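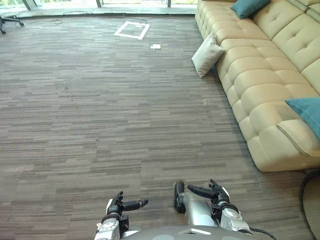

Skarkport : la navette de Fikiver encore promise, toujours pas financée

La mairie de Grostport a confirmé lundi 17 octobre le lancement d'une navette fluviale vers Skarkport, avec 314 passagers par jour attendus dès la première saison. Le chiffre laisse songeur : l'autocar qui dessert le même trajet en transporte 169, correspondances comprises.

L'exploitant, Fikiver, parle d'une « demande latente ». L'étude qui la mesure n'a pas été rendue publique. Elle repose sur 166 réponses à un questionnaire en ligne, recueillies en juin, en pleine période touristique.
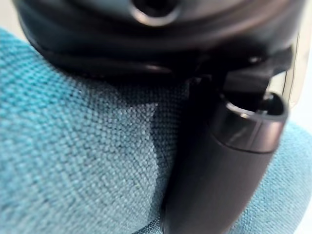
N° 314 – page 2

Reste la question du ponton de l'Ung, dont la réfection devait précéder tout le reste. Aucun appel d'offres n'a été publié. La mairie assure que le calendrier « sera tenu », sans préciser lequel. Elle disait déjà la même chose de la piste cyclable, qui s'arrête toujours au rond-point.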